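From: Graler maintainers
To: rebane-users
Date: 4/3/25
Subject: Re: [rebane-users] planner refuses to start, "start state in collision"

> Since moving to Rebane 9 our planner rejects every goal with
> "start state in collision". The arm is parked well clear of the
> table. Same URDF, same launch files, worked fine in December.
> If I turn off the depth input from the wrist camera it plans
> happily, but then it would also plan happily through a wall.
> Is this a known thing, or have I annoyed it somehow?

Known thing. You have company, if that helps.

Release 9 changed the order of the self filter and the voxel map. The filter used to run first and strip the gripper out of the depth cloud. It now runs after the cloud has been thinned to 2000 points, with padding that the changelog calls "sensible defaults". On a wrist camera the gripper is a large part of the view, so whatever leaks past the filter becomes an obstacle welded to the tool. The planner then reports, quite correctly, that the robot has collided with itself.

Three things to try, cheapest first:

1. Set self_filter.stage back to "pre". Costs us 5 ms a cycle.
2. Check that the fingers are in the filter's link list. Ours had the gripper body and had quietly dropped both fingers in the Tedport import.
3. Clear the saved map before restarting. Otherwise you fix the bug and keep the obstacle, as I did for most of an afternoon.

If you go for the padding instead, go gently. We overdid it and the filter began deleting bits of table, and the arm planned accordingly.

The colour view from our wrist camera, so you can compare how much of yours is gripper:

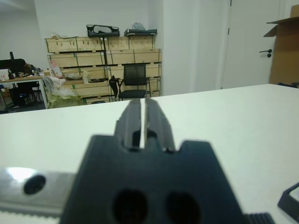 Zuveneck Robotics Club — Motion Planning and Perception Group

Both fingers reach up to the far edge of the table in that view, so a crop box along the bottom won't save you. I tried one. It removed the gripper body, left the fingertips and took a good strip of tabletop with it.

Patch is in the tracker as 700, waiting for review. Testing on anything with a different gripper would be welcome — ours is the only one it has met so far. Please attach the filter config along with the log, as the log alone just says "collision" over and over.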